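Packing and Unpacking a Carton: handout for session 6
Household Logistics, evening course
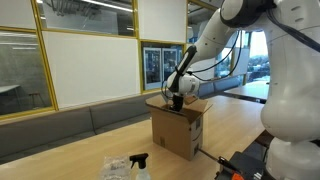 Fanni Fülöp wrote to me after last session that she always cuts the top flaps off a carton first thing, they only get in the way, and could I please stop telling everybody to keep them. I can't, sorry! But it's a fair complaint and I want to start with it, because half of you nodded when I read it out.

Flaps are annoying while the box is open. They spring back, they catch your sleeves, and on a narrow table they knock things over. Cut them off, though, and you have a bin. It won't close, it won't stack, and the side walls start to bow as soon as you lean on them. So fold them outward and press along the crease with the heel of your hand. If one keeps standing up, clip it to the side wall with a clothespin. I do the long ones first, then the short ones, but I've seen it done the other way and it was fine.

Table height (we ran out of time on this)

A tall carton on a regular table puts the opening somewhere near your chest, and then you're reaching down past your own elbows to get at the bottom layer. Two ways out. Put the box on a low bench, or tip it on its side once the top layer is out and slide the rest toward you. Don't tip it if there's glass in there or if you don't know what's in there. Aurelio asked whether a chair counts as a bench. A chair counts if it doesn't have wheels.

Keep the tabletop mostly clear. You need somewhere for what comes out of the box and somewhere for the stuffing, and those shouldn't be the same place – small parts vanish into crumpled paper and go out with the recycling. I lost the shelf pegs for a Drolano bookcase exactly like that and had to order a whole new bag.

Reading the box

Most cartons carry a few printed marks on the sides: arrows for which way is up, a glass for fragile, sometimes a stacking limit. Look for those before you load a used box, and remember they were printed for whatever was in it the first time. An old arrow doesn't mean much once you've filled the thing with sweaters. Cross it out with a fat marker if it's wrong, and write your own contents on two sides, never only on the top (the top is what ends up under another box).

Filling order

Heavy and flat at the bottom. Then the middle stuff, standing up if it's plates or records. Light things last, and fill the gaps so nothing shifts when you tilt it. Books go in small boxes, please. Last October I packed a big one with some 100 paperbacks and it sat in my hallway for weeks since I couldn't lift it.

Tape: one strip along the seam, one more on each side of it, underneath. On top a single strip is plenty.

For next time

Bring one used carton, any size, flaps on (Fanni, you too!), and whatever you'd normally stuff it with. We'll pack them, swap, and unpack each other's. Aurelio Aranda has offered to bring the tape. Please read pages 4 to 9 in the Fustness booklet, and skip the part on crates.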